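Bayram Suturing Set: data card
Maintained by Fadime Kaplan, Grulilside

Bayram is a set of recordings of robotic instruments suturing synthetic tissue pads, with a person at the controls. 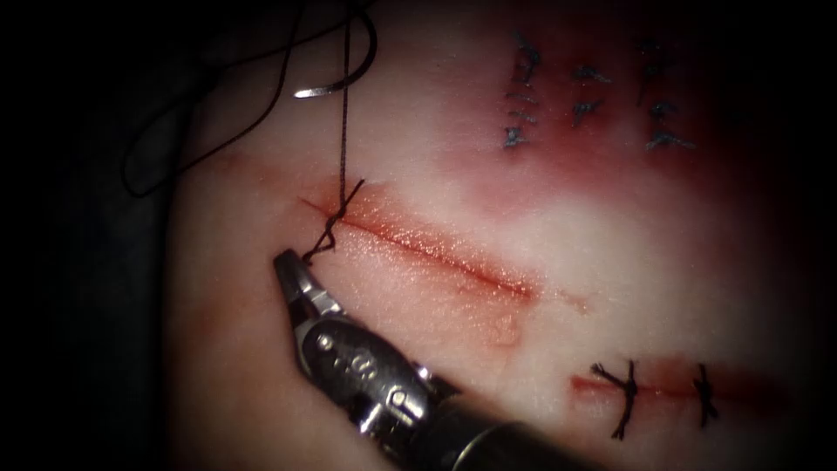

We put it together to help with a plain question that comes up whenever people talk about machines taking over manual work: which parts of a job can a machine do yet, and which parts still need a person? Folding towels, loading a dishwasher and packing parts on a shop floor are the usual test cases. Sewing belongs with them. It shares their hard part, a soft material that changes shape when you touch it, and adds a thread that goes wherever it likes.

Status

Version 2, released 03/01/2021. Version 1 is withdrawn. Its labels used a different definition of "stitch" and should not be mixed with these.

What is in it

951 episodes. Each episode is one attempt at one stitch, from the first needle pickup to the cut thread or to the point where the operator gave up.

455 of them are labeled step by step. The rest carry only an outcome label.

Video is from one fixed camera. Joint positions and gripper commands are logged alongside it. There is no force data. The instruments we used don't report it, and we didn't want to ship an estimate that people would take for a measurement.

Step labels

pickup: needle grasped by the driver
orient: needle turned to the entry angle
bite: needle passed through one or both edges
pull: thread drawn through
throw: thread wrapped and passed for a knot
tighten: knot brought down on the pad
cut: thread ends trimmed
idle: no purposeful motion

A regrasp in the middle of a bite stays inside bite. If the needle is dropped, the step ends and a new pickup starts.

Outcome labels

closed: the knot holds and the edges meet
loose: the knot holds but the edges stay apart
torn: the thread pulled through the pad
abandoned: the operator stopped

How it was recorded

All episodes were recorded in January by operators at Grulilside using a two-arm console. Depending on the moment, one arm, both or neither may be visible to the camera. Pads were reused until there was no good surface left, so older stitches and stained areas often share a pad with a fresh cut. Don't assume that every stitch in view belongs to the current episode. The episode file gives the start and end points of the cut being worked on.

Lighting was left uneven on purpose in many sessions. Dark thread on a dark background is hard to follow, and a tracker trained only on the bright middle of the pad will lose slack loops at the sides.

What machines managed

We tried two control programs on the same bench. Stovavent is a planner with hand-written steps. Gendico is a policy trained on the labeled episodes. Neither saw the test pads beforehand.

Stovavent places a single bite well when the cut is straight and the needle starts in the expected position. It has no useful way to recover from a bad grasp. If the needle rotates in the jaws, it carries on with the wrong angle until someone stops it.

Gendico recovers from bad grasps more often and handles slanted cuts. It is poor at throws. The usual failure is wrapping the thread around the wrist of the instrument and then pulling tight. We ended a test after 10 tries at a full stitch. Gendico got 2 to closed, both with an operator handing it the needle. Stovavent got none.

Our reading is that needle placement on a fixed pad is close to usable for bench research, and that thread handling is well behind. Anyone working on tying bags, lacing shoes or routing cable will probably recognize the problem. We would not read these results as saying anything about surgery on patients. The pads don't bleed, breathe or move.

Known problems

Some outcome labels between closed and loose are a matter of judgment. Two people labeled each episode, and where they disagreed the file has both answers.

Cut thread tails are sometimes tracked as live thread by the supplied baseline.

Clock drift between video and joint logs was corrected per session. Small errors remain at the ends of long episodes.

Intended use

Thread and needle tracking, step recognition, policy learning on bench pads, and comparison with other soft-material tasks such as folding or sewing cloth. Not for use in any device that touches a person or an animal.

Splits

Train, validation and test are split by pad. Please keep them that way. Splitting by episode puts the same pad on both sides and makes the scores look better than they are.

Corrections

Send the episode number, the start time and the label you think is right to Fadime Kaplan. Fixes go into the next version and are listed in the change file.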